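Cómo quitar los cercos de agua de una cómoda encerada

Categoría: Bricolaje y hogar > Muebles

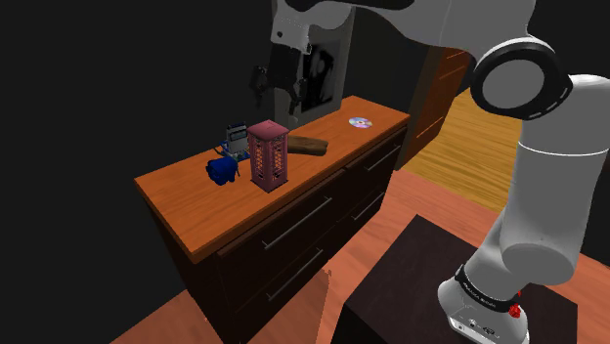 La cómoda, en una imagen generada por ordenador.

Los cercos blancos que dejan vasos y macetas suelen estar solo en la cera. Si la marca es negra, el agua ha llegado a la madera y este método no sirve.

Material: cera incolora en pasta (yo uso Gradine, lata de 200 ml), lana de acero 0000, un paño de algodón y un secador.

1. Vacía la superficie y quita el polvo con el paño seco.

2. Pasa el secador a temperatura media, a un palmo del cerco y sin pararlo en el mismo punto. Dos o tres minutos bastan. Muchas marcas recientes desaparecen ya en este paso.

3. Si queda sombra, pon un poco de cera en la lana de acero y frota siguiendo la veta, sin apretar. No frotes en círculos.

4. Retira el sobrante y espera una hora.

5. Da una capa fina de cera a todo el tablero – si solo enceras la zona tratada, se notará el cambio de brillo – y saca lustre al día siguiente.

En muebles barnizados prueba antes en la parte de atrás. Con goma laca no uses el secador, que la reblandece.

Radosław Domański, 17 de noviembre de 2018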